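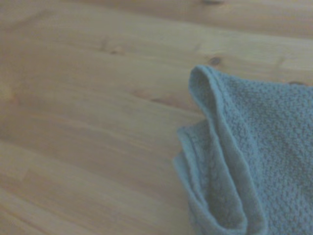
Figure 2. Blue-gray terry-cloth towel on a light-colored wooden surface.

3.2 Household routines and the drying of shared textiles

The second part of the study dealt with how households in the sample wash, dry and replace their towels. Earlier work on laundry has mostly counted machine loads per week. Load counts say little about towels, which are often washed with other items and may be used many times between washes. We therefore asked each household to keep a paper diary. Every use of a bath or hand towel was entered on one line, together with the room where the towel was left afterward and whether it was hung, folded or put down flat. Diaries were collected from 16 households and gave 1470 usable entries.

Entries were coded by two of the authors, Landeg and Parri, working separately. Where they did not agree, the entry was read again by Mostyn and a final code was assigned. Most disagreements concerned the word "away," which some people used for a cupboard and others for a rail behind the bathroom door. We kept the two meanings apart wherever the rest of the line allowed it and coded the remainder as unclear.

Participants were interviewed at home after the diary period. The interviews followed a short guide with 21 questions on washing temperature, drying space, detergent and the age of the towels in use. Princess Tan and Analyn Tan carried out the interviews in Nutton, and Mostyn carried out those in Polon. Homes in Nutton are mainly row houses with a small yard. Those in Polon are apartments, and 9 of the households there had no outdoor drying space of any kind.

The lack of outdoor space shaped the answers more than household size did. People in the Polon apartments described a fixed order for the week, with towels washed on a day when no other large items needed the rack. Several said they had bought thinner towels after moving in. Terry cloth of the type in Figure 2 was named as slow to dry in both places, but only the Polon households gave this as a reason for buying something else. In Nutton, slow drying was treated as a matter of weather. Respondents there spoke of waiting a day or bringing the wash in early, and few had changed what they bought.

Replacement followed a different pattern. Old towels were seldom thrown out. They were moved down through a series of uses, from bath to kitchen to floor or car, and the move was usually made when a new towel came into the home as a gift. Respondents found it hard to say how old a given towel was. We had planned to record age in years but dropped the item from the analysis and used the last three stages of use in its place.

One limit should be noted. The diaries were kept in January, when windows are closed and heating is on, and summer habits may differ. Haddad's drying index, which we apply in the next section, allows for indoor temperature but does not allow for open windows.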